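docs > cells > Gesmont > README.md

# Gesmont cell: setup and care notes

Hi! If you're reading this you probably just inherited the two-arm cell, or it stopped doing what you wanted and you came looking for the fix. I keep these notes for myself mostly, so they're in the order things went wrong and not in any sensible order. The recordings live in the Umden repo, and this README only covers the hardware.

## Before you power up

Move both arms by hand through their full range first. I know, it's boring. But I've had a cable snag on a shoulder servo twice now and both times I'd have caught it in ten seconds with the power off.

Then:

- check the base plate bolts on the rail (they creep, especially on the right)
- left board on first, wait for its LED, then the right one
- run `kohlhase home --slow` and keep a hand near the switch

If you power the boards the other way around, the ports swap and the left arm will happily answer to the right arm's commands. I fixed this in the udev rules in January and it came back after an update, so I'm just telling you the order.

## Base spacing

There are 18 slots between the inner edges of the two base plates. Please don't change this without redoing calibration! The grippers need to be able to meet in the middle with a bit of reach left over, and at wider spacing the elbows go nearly straight and the wrists start to shake. I tried narrower too (much worse, the shoulders want the same air).

## Cables

This is the part I've redone the most. The stock leads were too short for wrist roll, so I swapped in the mauve ones from Wiravton, one per arm, run up the outside of the links. Leave a real loop above the wrist. It looks sloppy and you will want to tidy it, and then the first big roll will yank the connector out. Ties go on the links only, never across a joint. Snug, trimmed, and turned so the cut end doesn't face the cable.

Below the base plate just let it hang with some slack. I used to tie it down to the rail and it wore through in 11 sessions.

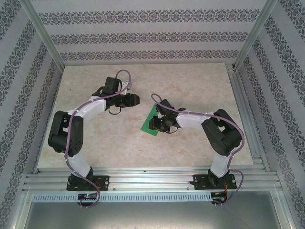
Both arms reaching in to the middle, right gripper on the green piece, left one open. Note the cable loops over the wrists.

## Gripper check

I do this one after every cable job. Right gripper takes the green piece, left gripper comes in open, and I look at whether the tips line up across the gap. If the left one sits low, redo its shoulder offset before you touch the wrist. Swap hands and repeat. Jaw current limit is 122 in the config (raw units, don't ask me to convert it) and anything much higher cooks the servo if it stalls.

## Known annoyances

- The perforated strip in front of the rail eats screws. Put a cloth over it while you work.
- Left wrist has some play. I've shimmed it, it's back, I live with it.
- `kohlhase home` times out if both arms start folded. Pull one out a little and try again.
- Servo ID 6 on the right arm is a replacement with newer firmware. Don't batch flash!

Still to do: proper strain relief at the boards, and a printed cover so I stop poking at the pins.

Questions or fixes: open an issue in the Umden repo | © Gesmont cell notes | Back to top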